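Korkik Sports News App, Paid Version

I have used the paid Korkik app since August, mostly for cricket and tennis, and mostly for the people side of it: transfers, retirements, who is coaching whom. It costs more than the Hurnar app I had before.

Alerts are quick. What I like more is the label on each one, either "confirmed" or "reported." A story about a player leaving his county stayed on "reported" for 23 hours, then changed once the club put out a statement. Hurnar would have sent me four alerts by then.

Search is weaker. I typed in one retired batsman and got 1,431 results, with match reports and interviews mixed together and no way to sort by date. The filter for quotes only works on the tablet.

Corrections are easy to find — they sit at the top of the story, with the time. Old scorecards load slowly, and two of mine came up blank on a Tuesday evening. Support answered the next morning and both were fixed.

Four stars. I would pay for another year if they sort out search. If you only want scores, the free version has them.
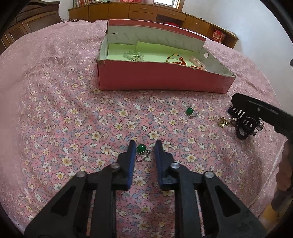 Blue-padded gripper fingers and a pink floral bedspread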